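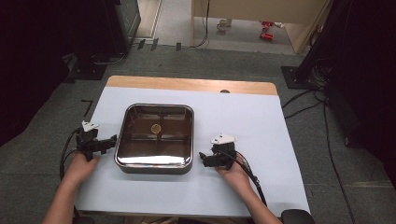 Handling table with a steel tray and one coin on the paper sheet.

Progress report on the coin handling table, Gratcombe learning room
Submitted to the Zurnell Fund, July 11, 2023
Reading time: 2 minutes

In the period since our March report we have worked mostly on the table and on the materials which lie on it. The room itself stays as it was, with the gray carpet, and no building work is planned.

The table top is now covered with pale paper for each session. In March we were still using cloth, but small objects were catching in the threads and visitors pulled at them. The paper is smooth and we change it when it gets marked. We bought 300 sheets, which should be enough until the end of the grant.

The second change is the tray. Before, the coins were put directly on the table and several rolled to the floor. Now each coin is presented in a square stainless-steel tray with rounded corners. The rim keeps the coin inside. One difficulty remains: the polished metal reflects the ceiling light, and a gold-colored coin can be hard to see well from some seats. We asked Triltis for two trays with a matte finish and we wait for their price.

We also decided to present one coin at a time. The sessions became slower, but the visitors look longer and ask better questions. The staff prefer it this way also.

Spending. From the $2000 of this phase, we paid the paper, the steel trays and the printing of the session cards. The receipts are attached in the same order as in the budget table. The matte trays are not yet included.

Not finished. The session cards in large print are late, as the Chuang print shop returned the first proof with wrong margins. We corrected the file and sent it again. The storage box for the coins is ordered but did not arrive yet.

Next period. We will compare the matte trays with the present ones during two sessions and write down which the visitors find easier. We would like to ask the Fund if the remaining money for cloth can be moved to paper. Please confirm this in writing before we place the next order.

Search this site Enter keyword Go
Contact | © Gratcombe Learning Room | Back to top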